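Subject: Re: [teleop-methods] Guidance on two-arm demonstrations, box and crate task

To all subscribers:

The Carrillo group thanks Nindurness for its inquiry, which is reproduced at the end of this message. The questions touch on points that several member laboratories have raised in private correspondence, and we have therefore chosen to answer on the list.

The task under discussion is the unpacking exercise. The operator works both arms by remote control at a white table. One arm attends to the open cardboard box and the wrapping material in it, and the other attends to the black crate with the dividers. The two are recorded together as a single demonstration. We ask operators not to treat the exercise as two one-arm tasks performed in turn. A policy trained on strictly alternating motion tends to wait with one arm until the other has come to rest, and this habit has proved difficult to remove by later training.

An operator may move one arm briskly over the box while holding the other close to the crate. Such recordings are acceptable, provided that the slower arm remains under command throughout.
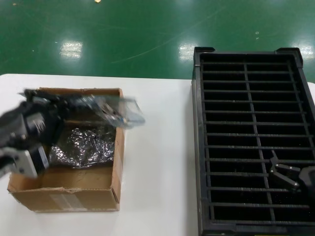

1. Handling of the wrapping

Soft packaging accounts for most of the rejected demonstrations in our records. The material does not keep its shape from one attempt to the next, and an operator who tries to reproduce a previous grasp exactly will usually fail. Our written instruction is as follows:

Approach from above with the fingers open. Close on the highest fold available. Lift slowly until the material hangs below the fingers, and pause before moving sideways. If the material catches on the box, lower it and begin the lift again. Do not pull.

The pause matters to the people who annotate the data as much as to the policy. It gives them a clear point at which to divide the lift from the transfer. A pause of 5 frames is sufficient. Longer pauses should be trimmed, or the trained policy will hesitate at the same place.

Second attempts should be kept in the recording and marked. Our rule is that a demonstration with one recovery is retained in the main set, and a demonstration with more than one is filed separately. Bubble wrap and other transparent material should be noted in the session log under its own code.
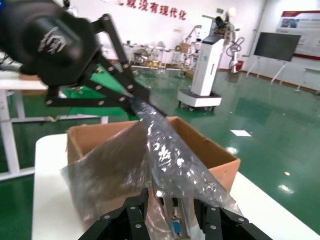
Berenice Nava has asked whether recoveries should be recorded on purpose, with the operator making a poor grasp and then correcting it. She reports that at Fultby the deliberate errors looked unlike the real ones, and that the policy learned to make the error first. Our experience agrees with hers. We do not recommend staged recoveries, and we would welcome accounts from any laboratory that has obtained a different result.

2. Handling of the crate

The crate is rigid and presents fewer difficulties, but it must be held evenly. Contact should be made on both sides before any upward motion is commanded. Operators who rely on the wrist camera should bear in mind that a crate held close to the lens fills much of the view, and should consult the head camera before setting it down.

The text of the standing notice to operators is given below for those who did not receive it.

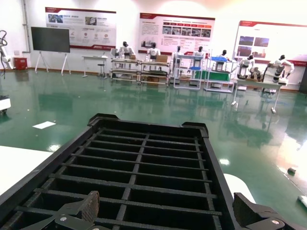

OSWOOD, September 5, 2020

Notice to operators. Each operator shall complete 10 practice runs before any run is entered in the shared set. Sessions shall consist of 20 runs, with a rest of 15 minutes after each session. The position of the box on the table shall be changed between runs, and the crate shall be turned or moved at the start of every session. Runs ended by the stop button are to be logged with the reason and shall not be deleted. Questions of interpretation should be addressed to the Carrillo group through this list.

The notice replaces the draft circulated in June.

For the Carrillo group,
Data Collection Section

-----Original Message-----
From: Nindurness Laboratory, Manipulation Section
Subject: [teleop-methods] Guidance on two-arm demonstrations, box and crate task

Dear colleagues,

We are preparing to contribute demonstrations of the box and crate task and would be grateful for guidance on three matters. May both arms be in motion at once, or should one be held still? Are runs with a failed first grasp of the packaging of any use to the other laboratories? Is there an agreed number of practice runs for new operators?

Our operators were trained by hand guiding and have only recently changed to remote control. Any remarks on that transition would also be appreciated.

With thanks,
Nindurness Laboratory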